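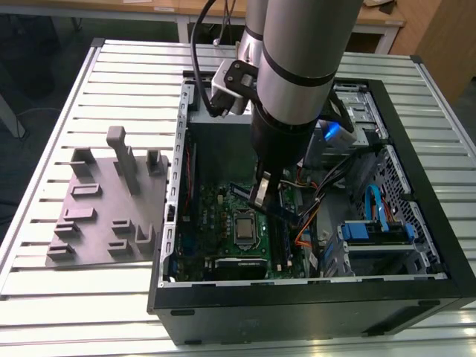
The Stondano arm with a memory module in its fingers, over an open tower on the slatted bench.

Stondano Build: Frequently Asked Questions

Last updated 6/20/25

Stondano is a robot cell built by members of the Wulport shared workshop. It handles memory modules in used desktop computers. The questions below come from the workshop inbox and from people who have stopped at the bench on open evenings.

What does it do?

It picks up a memory module, carries it to an open desktop tower and places it in a slot on the motherboard. It can also take a module out, but that routine is less reliable and we run it with a hand near the stop button. A person does everything else: opening the case, clearing cables, flipping the latches on the slots and closing up afterward.

Why memory?

We had a lot of it. The workshop takes in old office machines, and most of them leave with different memory than they came with. The work is repetitive and the parts are cheap enough to lose a few. A memory slot is also a good test of force control. Push too lightly and the module doesn't seat. Push too hard and the board bends.

Is it faster than doing it by hand?

No. A member who has done a few machines can change a module in 20 seconds. The arm takes 3 minutes, and most of that is slow approach moves we have not tried to shorten yet.

Did you build the arm yourselves?

No. The arm and the gripper were bought secondhand. We made the fixture plate, the camera mounts, the wiring and the software. If you are planning something similar, look for a used arm with its original controller. We spent most of September trying to run ours without one and got nowhere.

Why is the computer on its side?

The motherboard has to face up so the arm can come straight down. With the tower standing, the gripper would have to reach in sideways past the power supply and the drive bays, and there isn't room in most cases.

What is the gray plate next to the computer?

It is a 3D-printed fixture plate. The posts and slots on it hold parts in known places. We are on the third version. The first one warped, and the second had slots so tight that the gripper lifted the whole plate along with the module. If you print your own, leave some clearance and sand the slots lightly.

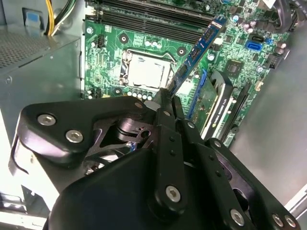 The gripper over the motherboard,
seen from the wrist camera

How does it find the slot?

Two steps. A fixed reference on the bench gives the rough position of the case. Then the wrist camera looks at the board and the software works out where the row of slots is and how it is turned. The white latches on the ends of the slots are helpful here. They stand out well against black plastic, and the first working version looked for them and nothing else. Boards with black latches still need the position entered by hand.

What software runs it?

We wrote our own and called it Holub. It has a planner, a vision part and a small page where you choose a routine and press start. It runs on a plain desktop under the bench. The vision part was trained on 114 labeled pictures of motherboards, all from machines that came through the workshop. It does fine on boards like those. It does poorly on newer boards with covers over the slots.

What is Stirau?

Stirau is the force check. It is a separate program that reads the load on the arm and stops the move if the number goes over a limit. We kept it apart from Holub on purpose, so a bug in one wouldn't take down the other. You can't turn it off from the start page. Please don't ask the evening supervisor for the way around it.

Do the fingers damage the modules?

They did at first. The metal was leaving marks on the labels, and on one module it knocked a chip loose. We lowered the grip force and changed where the fingers close. Modules that have been through a lot of test runs are kept in their own bin and do not go back into computers we give away.

What about static?

The bench, the arm base and the case are all tied to the same ground. Wear the wrist strap when you load parts. It hangs on the left side of the bench.

Does the graphics card have to come out?

Usually not. It depends on how far the card sits from the memory slots and how bulky its shroud is. Before a first run on any new case, move the arm by hand through the approach and watch the back of the gripper as well as the tips. The palm is wider than it looks from the front, and it is the part that hits things. Cables are a bigger problem than cards. Tie them back or they will end up in the fingers.

Can the power be on?

No. Unplug the power supply from the wall before the arm moves. Don't rely on the front button. Hold it in for a few seconds after unplugging to drain what is left. We do not run the insertion routine on a live board under any circumstances.

Where does the camera cable go?

Up and over, with a loop long enough for the wrist to turn through its full range. We had it strapped down along the arm before and went through two cables. The loop gets in the way of people more than it gets in the way of the robot.

How much did it cost?

Apart from the arm and gripper, we spent 200 dollars. That covers filament, brackets, screws, cable and a used camera. The bench was already here. We don't give out the price of the arm, as the seller asked us not to.

Can I use it?

Members can, after the safety session. The session covers the stop button, loading parts, reading Stirau messages and moving the arm by hand. Sign up on the sheet by the tool crib. Visitors can watch from behind the yellow line.

Can I bring my own computer?

Yes, if it is a standard desktop tower and you don't mind a scratch or two on the inside of the case. Take the side panel off and remove any loose drives before you come. Laptops and small form factor machines don't fit the routine.

Are the files available?

The fixture plate and camera bracket drawings are in the members' folder. Holub is there too, with install notes that are out of date in places. Stirau is not posted. The limits in it were set for our arm and would be wrong for another one.

It stopped halfway with a module in the fingers. What do I do?

Leave it. Don't pull on the module. Press the stop, put one hand under the fingers and use the release on the start page. If the start page doesn't respond, get the supervisor. Write down the case model and which slot it was going for in the log next to the keyboard.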